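Service Robotics, Handout 4: Clearing the Table

Chore for this week: picking up stacked bowls by the rim.
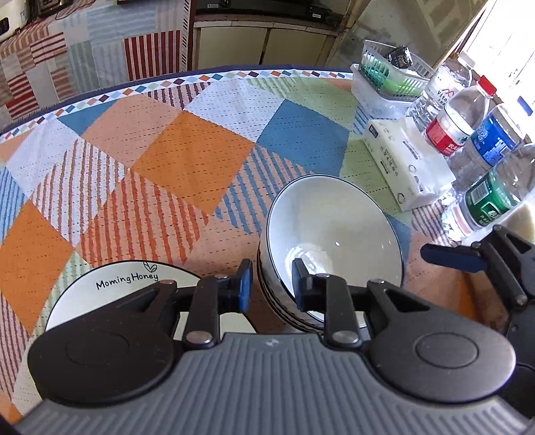

Naheed Hashmi objected after the last lecture that a dishwasher already does the hard part, and that carrying crockery to it is hardly worth a robot. Keep that in mind for the seminar.

Points to note

A rim gives two fingers a thin edge to close on. A stack is harder — the arm has to decide between one bowl and all of them.

In the Vamness exercise you have 200 attempts to work with, of which 91 count as clean lifts. Work out the rate, then say whether you would want it in your own kitchen.

Reading: Srivastava, chapter 2. Bring your answers to room 34.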